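Packing Task: Setting Up and Recording a Pick-and-Place Run
Student Robotics Course, Narstead Workshop Guide 5

14 shares | 3 comments

This guide describes how student teams prepare, teach and record the packing task, in which the arm picks up a soft disc from the table and places it in an open carrying case. It assumes that the team has passed the safety check and can move the arm by hand guiding.

Preparing the table

Clear the working area and wipe it down. Set the case toward the back of the table with its front handle facing the team, and open the lid fully. The lid should stand clear of the path the arm will take. Place the disc flat on the table to the right of the case. Check that the gripper cable has enough slack to follow the wrist through its full turn and does not pass under the fingers.

Teaching the positions

Each team teaches five positions: home, above the disc, at the disc, beside the case, and above the opening. Save each one under the name given in the course sheet, as the scoring script reads these names directly. The position beside the case should be high enough for the disc to clear the rim while it is held upright.

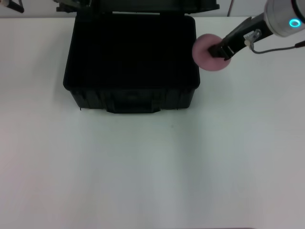
Set the approach speed to 176 millimeters per second for the first trials. Teams may raise it to 300 once they have completed nine clean runs in a row. A run is clean when the disc is released inside the case and neither the case nor the lid has been touched by the arm.

Adjusting the grip

The disc is soft and will give under pressure. Begin with the lowest force setting and increase it one step at a time until the disc can be lifted without slipping. Lower the open fingers over the disc slowly, and stop before the tips press into the table. If the arm reports a contact fault, raise the taught position slightly and repeat the trial – do not clear the fault and continue.

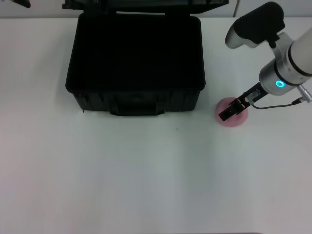
Gripper fingers lowered over the pink disc, to the right of the open case.

Recording the run

Start the recording before the arm leaves home and stop it after the arm has returned. Failed runs are to be kept and labeled as failed. Enter the speed, the force setting and the initials of the operator in the log. Teams submit the complete log in May, together with a one-page account of the changes they made between trials.

Questions about the scoring script should be sent to Tõnu Lapiņa, course instructor.

Related guides
Hand Guiding for New Teams
Naming and Saving Positions
The Gevau Stacking Task
Rules for the Perron Student Challenge
Saridlow Lab: Booking and Access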